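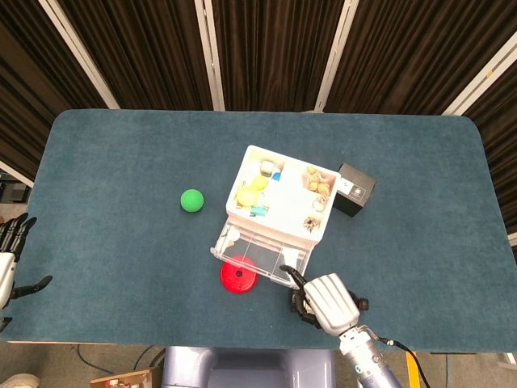 Dilek Ersoy objected to an early draft of this section on the grounds that we had taken the word "organizer" at its face value. A box with compartments, she wrote, is a box with walls in it, and whether anything gets organized depends on what the owner does in the following month. We think the objection is fair, and we have rewritten the section with it in mind.

4.2 Do compartments sort things?

The claim we set out to test is found in most household advice published since 2000 and is repeated in the Clindirwood guide: give small things a divided container and people will sort them by kind. The guide offers no data. The Cledis survey does, but it asked people whether they felt tidier after buying a container, and a person who has just paid for one is not the best judge.

We visited 43 homes, each of which had at least one small unit with an open tray and one or more drawers. Every item in the units was logged, 1345 in all, along with the section it lay in. Two coders then grouped the items by kind without seeing where they had been kept. If the advice is right, kinds and sections should line up fairly well.

They did so only weakly. Coins, keys and sewing things tended to stay together, and most owners could say where these were. The rest was mixed. Toys, lids, loose rings and bits of packaging turned up in trays and drawers alike, often next to things they had nothing to do with. Figure 3 shows a white plastic organizer of this type with its drawer pulled out. There are balls in one side of the tray and nut-like objects in the other, so a case for sorting could be made, but the small white and blue pieces among them do not help it. A green ball and a red disc lie outside the box altogether.

It may be that owners sort by some rule we failed to see. Ysaline Leclerc has suggested size, and we checked. Size does better than kind in the trays, though much of that is simple fit – a large thing will not go into a narrow section, whatever its owner believes about order. We would be slow to call this sorting. Gökçe's older idea, that people sort by how recently a thing was used, could not be tested with a single visit to each home, and we are not aware that anyone has tested it properly.

Drawers are a harder case. It is often said that a see-through front keeps the contents honest, as the owner can find things without opening anything. We doubt it. When asked to name what was in a closed drawer from where they stood, owners got around 30 percent of the items right, and some of those were plainly guesses. Translucent plastic shows that something is there. It is much less good at showing what. In Figure 4 a round, white, lid-like object can be picked out in the upper drawer and a small dark red one in the middle drawer, while the bottom drawer gives away little more than a dark shape. The Urkex index would score all three drawers as "visible storage," a label we think should be dropped or at least split.

None of this shows that such units are useless. They keep small things off the floor, and several owners wanted nothing more from them. Our quarrel is with the stronger claim, for which we found little support in these homes.

Figure 4. Storage unit with open tray and three translucent drawers. On the cloth: green ball, eraser, red disc.

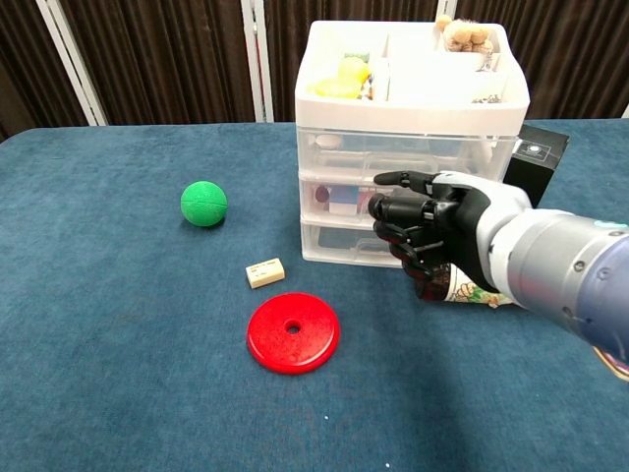

4.3 Limits of the visits

Owners knew in advance that we were coming, and we can't rule out that some of them cleared up first. If they did, the units we logged were tidier than usual, and the weak match reported above is too generous. Homes without any such unit were left out, so we have nothing to say about whether a plain bowl would have done as well.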